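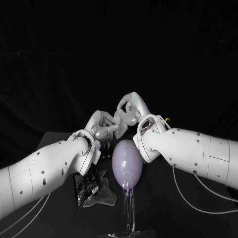 Issue 116

THE SOKOL PRINT

Laurier Petrenko drove up from Masen with the film on the passenger seat. It was the only print of Belemlow, a silent short that had not been shown since before the war, and the theater in Ulunport had asked for it by letter. The letter was typed. It gave a date and a fee and said the projector was in good order.

The Sokol was on the harbor side of town. A stone over the door said 1856, which was older than movies, and he supposed it had been a chapel or a customs house. The manager let him in through the side. She was a tall woman in a raincoat and she didn't ask to see the film.

"The booth's up the stairs," she said. "Start when they stop talking."

The house held 400 and it was full. He could hear them from the booth, a steady low noise like a waiting room. He cleaned the gate, threaded the film and checked the loops. The projector was a better machine than the one he had at home. When the talking stopped he turned down the lights and started the motor.

Belemlow ran eleven minutes. He had repaired it himself, splice by splice, and he knew every shot. A woman walks down to a beach carrying a lamp. She puts it on a rock. The tide comes in, the lamp goes out, and the last minute is only water.

The woman walked down to the beach. She put the lamp on the rock. Then she turned and looked straight up the beam at him.

She didn't do that. He had looked at that shot on the bench for most of October and she kept her back to the camera. He leaned toward the port glass. On the screen she picked up the lamp again and began walking, and behind her the beach was gone. There was a staircase. He knew the rail, because he had held it an hour before.

He shut off the motor. The reels stopped turning. The picture kept moving.

Nobody in the seats made a sound. She came up the stairs slowly, the way a person does with something that might spill. The lamp lit the wall on her left, the fire bucket, the bottom of a green door. It was a black and white film and the door was green.

Petrenko looked at the door of the booth. Then he looked through the glass again, down at the audience. They had all turned around in their seats and were facing him, patient, with their hands in their laps.

A little light came in under the door. He could smell the kerosene.

She knocked 3 times.

He took his coat off the hook and put it on, and did up the buttons, and opened the door.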